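Stadeck House, upper floor
Room inspection: furniture, table tops and decorative items
Checklist ref. 3138, January round
Inspected by: Marlies Eder
Countersigned by: Ebuka Sani
Copy to: Burgi Gruber (lettings), Silvan Camenzind (maintenance)

Rating key
A – acceptable
B – acceptable, comment to be read
C – action needed before next round

1. Walls and ceiling

1.1 Exposed brickwork, face and joints. A
Darker bricks are part of the original wall and are not to be reported as smoke or heat damage. This was entered wrongly on the previous form. Rubbed with a dry cloth at shoulder height, no dust or loose mortar came away.

1.2 Painted walls. A

1.3 Corrugated metal ceiling and exposed beams. B
Viewed from floor level only. A ladder inspection is due in the next round and Silvan has the key to the store.

1.4 Light fittings. A
All lit at the time of inspection. No flicker.

2. Vases, flowers and small containers

2.1 Ceramic vases: rim, body, foot. B
Run a fingertip round the full rim. Matt glazes hide hairline cracks better than gloss ones, so hold the piece near a window and turn it once. The pink vase passed. It stays rated B until it has a felt pad under the foot. 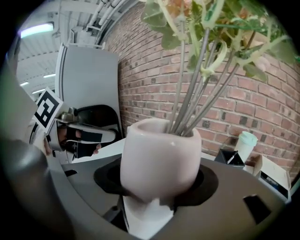

2.2 Stability with stems in place. B
Test with the arrangement as it will be left and not with the vessel empty. Long stems that all lean to one side move the weight well outside the foot. Push gently at the rim from the side opposite the lean; if the foot lifts, shorten the stems or change the vessel. Stems in the pink vase are to be spread more evenly. Burgi has been told.

2.3 Artificial flowers. B
Check for dust, loose heads and exposed wire ends. Fire rating label to be kept with the inventory sheet. The label for the Skostum arrangements was not found in the folder – Valentin Riedl to ask the supplier for a duplicate.

2.4 Boxes and open containers on tables. A
Contents to be low and stable, nothing sharp, nothing above the level of the sides. Linings to lie flat.

3. Tables and seating

3.1 Table tops: surface, edges, underside. A
No chips or lifted edging. Underside fixings checked by hand, 22 screws, one tightened by a quarter turn.

3.2 Items near table edges. C
Anything flat, such as trays and lids, must sit fully on the top with a hand's width to spare. Repeat finding from the last round.

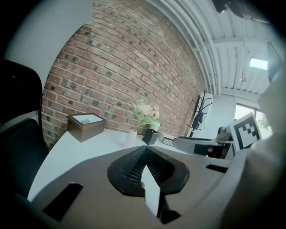
The hand's width applies on all four sides, including the side facing the wall, where things get pushed back and forgotten. Small vases go towards the middle. Recheck after every rearrangement of the room and initial the sheet by the door.

3.3 Office chairs. B
Castors, gas lift and back tilt tested under load. Chair 17 sinks slowly when occupied. Replacement lift requested from Holzer, order 1631. The chair may be used meanwhile but is not to be lent to other rooms.

4. Floor and access

4.1 Legs of stands and tripods. B
Feet to be inside the line of the wall furniture where possible. Walkway to the window to remain passable.

4.2 Window: handle, seal, opening. A
Seal cleaned with Kilent. Handle stiff but closes fully.

5. Actions

3.2 – all room users, at once
2.1 – felt pad, Marlies Eder
2.3 – duplicate label, Valentin Riedl
3.3 – gas lift, Silvan Camenzind
1.3 – ladder inspection, next round

Overall rating: B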